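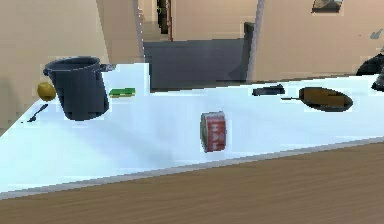
Figure 1. White countertop with stockpot and lemon.

Baggage Rules on the Firnport to Waaka Route
Tourism Studies, second-year group project

1. Aim
We set out to learn what a traveller may carry from Firnport to Waaka, a trip that uses a Garnico coach and then an Evholm ferry. We expected this to take an afternoon. It took most of April.

2. Method
We read both companies' conditions of carriage, which run to 22 pages between them and appear to have been written by people who have never met. We then surveyed 200 passengers at the Firnport terminal. Our target was 500, but the morning sailing leaves at 6 a.m. and so, eventually, did our enthusiasm.

3. Findings
Garnico allows one large bag and one "personal item". Evholm allows two bags of any size, provided neither is "unreasonable". Neither term is defined. A folding bicycle is luggage on the coach, a vehicle on the ferry and, at the Waaka wharf, a matter for the supervisor.
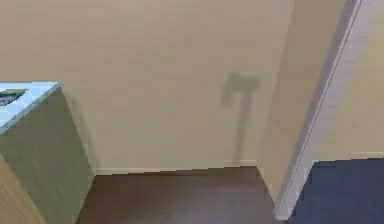 One passenger told us she had given up reading the rules and simply watched what the person ahead of her got away with. She added that a cheerful good morning was worth an extra five kilos.

Most travellers learned of the coach limit at the coach door, a poor place to repack.
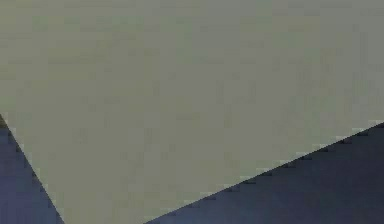

Figure 3. Olive-grey surface, close view.

4. Recommendations
Both companies should print one shared allowance on the ticket, in a type size visible to the human eye. Our draft wording is in Appendix B. We have trimmed it to fit the 2000 characters Evholm's feedback form accepts, and are waiting to hear back.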